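Distisville Gossip Columns

A collection of old celebrity gossip items, with notes

Hello, and thank you for stopping by. This is a set of short gossip pieces about film, music and television people, gathered from the entertainment pages of a small family of websites run out of Distisville, most of which have long since closed. I have been fond of this sort of writing for years (my grandmother read it aloud at breakfast, voices and all), and it seemed a pity to let it vanish when it says so much about how we used to talk about other people's love lives.

What is in it

There are 3,000 items altogether. Of these, 2,256 are about couples in one way or another - getting together, breaking up, being spotted at the same restaurant and swearing it was a business lunch. The rest are a mixed bag of feuds, haircuts, house moves, cancelled tours and one very long saga over a borrowed dog that I have kept whole, as it would be cruel to split it.

Each item is one line in the main file, columns.csv, with these fields:

id - a plain number, with no meaning beyond the order I got to it
site - which of the three sites it came from: Batow, Aren or Vasiliu
headline - as printed, capital letters and exclamation marks included
body - the text of the item
topic - couple, feud, work, home or other
source_type - how the writer says they know (named person, unnamed friend, "insider", other paper, none given)
tone - kind, neutral or unkind

Names of the people written about have been swapped for codes such as P014, and the same person keeps the same code all the way through. You can follow somebody from first date to divorce if you have the patience. I did this by hand with a script helping, so if a real name has slipped past me, please do let me know and I will put it right before anything else.

How the labels were made

I read everything at least twice, usually with a pot of tea, and put the labels in as I went. Topic was easy enough. Tone was harder than I expected. Gossip writers have a way of sounding sweet while being perfectly beastly, and on the second reading I changed my mind more often than I would like to admit. Another 53 items were left out of the collection altogether, mostly for being about children or about someone's health, and I won't be sharing those, so please don't ask.

Things to watch out for

The Batow items are much longer than the others and tend to wander. The Aren ones were written in a great hurry and the spelling is wild - I have left it alone. Vasiliu liked to run the same story again a month later with a new headline, so you will find near copies, and you may want to weed them out if you are counting anything. December is also rather heavy on all the sites, what with the parties.

Please don't treat any of it as fact. These are rumours, and a fair few were taken back later on. They are useful for studying how rumours are worded, and that is the use I had in mind.

Using it

You are welcome to use the collection for study, teaching or your own amusement, as long as you say where you found it and make no attempt to work out who the codes stand for. Corrections are always welcome, particularly on tone, where I am quite ready to be argued with.
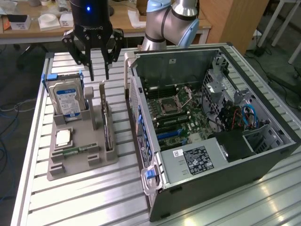 Distisville Reader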